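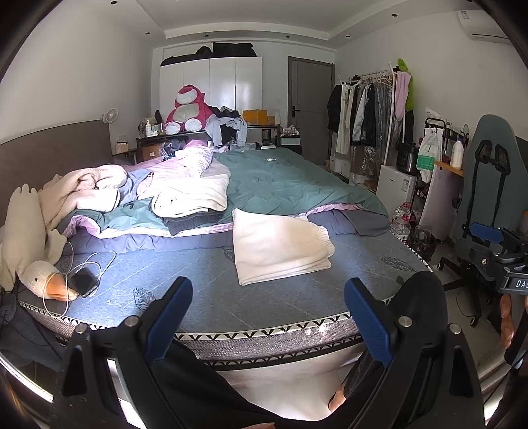 Besberg Bedding Notes: data card
May 11, 2020. By the Dernmont documentation desk
Print this page | E-mail this page

Summary

Besberg Bedding Notes is a written record of bed changing in furnished rooms in Drundby. It covers stripping a bed, fitting a cover to the mattress, and putting the blankets, duvets and loose items back. Each record is one line of text. The release holds 1746 records from 31 rooms, 8 of them with round or rounded mattresses.

Files

records.csv: the main table, one line per step
items.csv: the list of item names, with spelling variants merged
rooms.csv: bed shape, headboard and nearby storage, by room
CHANGES.txt: corrections made after the first release

All files are UTF-8. Commas inside a free-text field are quoted. Empty fields are left empty and should not be read as zero.

Fields in records.csv

room: a short code, with no address behind it
step: position in the order of work
item: a name from items.csv
action: strip, fold, fit, smooth, tuck, stack, move or leave
surface: mattress, floor, shelf, wardrobe top or other
note: free text, kept as the worker wrote it

Item names

"Cover" means a piece meant to go round a mattress. "Duvet" includes comforters. "Blanket" is used for fleece and fluffy throws as well as woven blankets. A folded towel left on the mattress is recorded as "towel" with the action "leave", even where it is later put away. Soft toys share the single name "plush" whatever their size. Phones and charging cables are grouped as "small electrical".

Colour is not a field. It was dropped after the August trial, in which grey, slate and blue were used for one another too often to be of use. Where a worker mentioned colour it stays in the note.

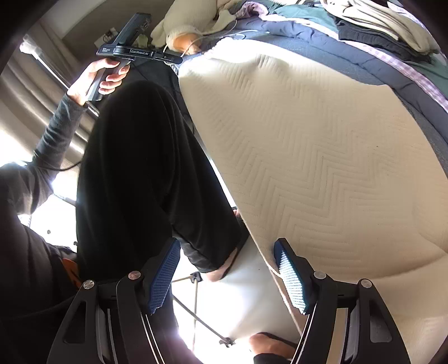 Photo: Sethi / Dernmont

Quilting and pattern

The quilting field in items.csv takes one of four values: plain, chevron, diamond or mixed. Chevron covers any stitching in repeated zigzag rows, as on the cream-coloured mattress. A piece with chevron on one part and diamond on another is mixed. Printed motifs and edge bands are ignored.

Shape

Rounded mattresses are marked "round" in rooms.csv whether or not the full outline is a circle. They have no corners to work from, so the actions "fit" and "smooth" are often repeated several times in the same room. Do not remove these repeats as duplicates. The order of steps matters, and CHANGES.txt lists two rooms where it was wrong in the first release.

Elastic edges

Of the 1746 records, 392 concern pieces with an elastic edge. The item is entered once, under the name used for the whole piece. Ruching, seams and flaps are not entered as separate items.

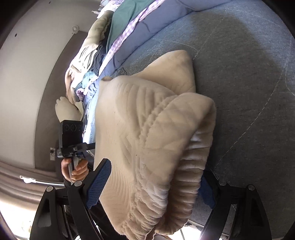

How should a quilted piece be recorded if it is bunched up and its size can't be judged?
Enter it under the most general name that fits, leave the size empty, and give the quilting value from whatever stitching shows.

Known gaps

Washing and drying were not recorded. Times were not kept. Pillows are under-reported in the earliest rooms, where workers treated them as part of the bed.

Use

Free to copy and adapt with the name Besberg Bedding Notes kept in place. Send corrections with the room code and step number.

This site uses cookies. By continuing to browse you accept their use.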